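Square containers should be the default for anything kept on a shelf or in a drawer. The case is geometric. Round vessels in a grid leave gaps at every corner, and those gaps take up 21 percent of the shelf whatever the diameter. Prothero's spring catalog lists 868 storage items, and 178 of them are square. The rest are round, oval or tapered.

The usual objection is cleaning. Sharp inside corners do hold residue, but a modest corner radius solves that at a small cost in volume. Pouring is a fair objection too, although a corner pours more precisely than a curved rim does.

Manufacturers should publish outer width, inner width and corner radius for every container they sell. Buyers can do the remaining arithmetic themselves.

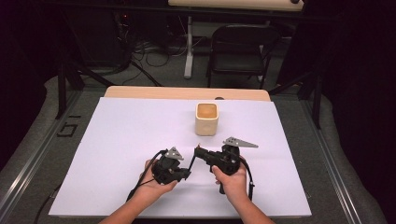 Hiwot Wako
Contributing writer, household design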